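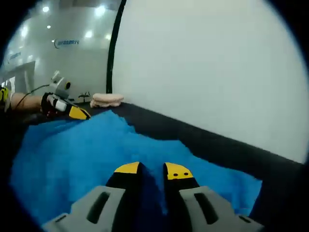 Pliage de serviettes à deux pinces : quelles règles pour garder ou jeter une prise ?

Posté par zurkora_lab dans Robotique / Bonnes pratiques

Bonjour à tous, vite fait car je dois rendre la consigne avant ce soir. On enregistre des démonstrations à la main avec deux pinces tenues (une par main, caméra dessus), tâche textile : étaler, plier, ranger sur la table. 3552 prises pour l'instant, 752 déja rejetées à la relecture, et pas toujours pour les mêmes raisons selon le relecteur. Donc :

- position de départ imposée ou libre ?
- un deuxième tissu sur la table, on accepte ou pas ?
- doigts ouverts ou fermés au début ?

Exemple de ce qui fait débat chez nous : serviette bleue étalée, tissu rose plié au fond, pince fermée juste au-dessus de la serviette. Un relecteur garde, l'autre jette.
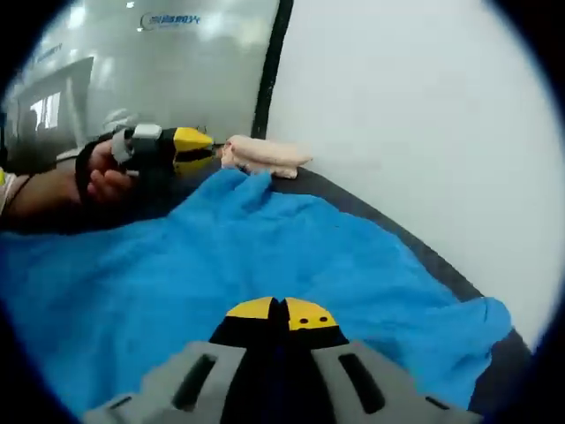 2 réponses

heneck_59

Chez nous c'est écrit noir sur blanc, une page, pas plus. En gros :

Départ : doigts ouverts, les deux pinces visibles dans les deux vues, une seconde immobile. Sinon rejet, pas de discussion.

Objets en plus : acceptés s'ils sont notés dans la fiche AVANT la prise. Jamais ajoutés après coup.

Tissu : ne pas le lisser à la main entre deux prises, on le lâche et on part de là. Les plis font partie de la tâche. Par contre on change l'orientation toutes les 5 prises.

Décor : vitres et reflets, on tolère, mais on note le poste. Personne qui passe derrière = rejet (visages, voir votre référent données).

Et surtout double relecture sur un lot commun avant de lâcher les relecteurs seuls. Chez nous 2000 prises relues deux fois, c'etait long mais depuis les avis se ressemblent. Pour tes 752, je les reprendrais avec la nouvelle grille, il y en a sûrement à récupérer.

gundley

Pas d'accord sur les doigts ouverts. Dépend du projet. Nous sur Okoth on laisse libre, le modèle doit s'en sortir. Ce qui compte c'est d'étalonner l'ouverture le matin et de pas mélanger deux réglages dans le même lot. Pour le reste +1 avec heneck.

zurkora_lab

Merci, je prends la fiche avant prise et le lot commun. Départ ouvert pour nous, tant pis. Je poste la grille ici quand elle est validée.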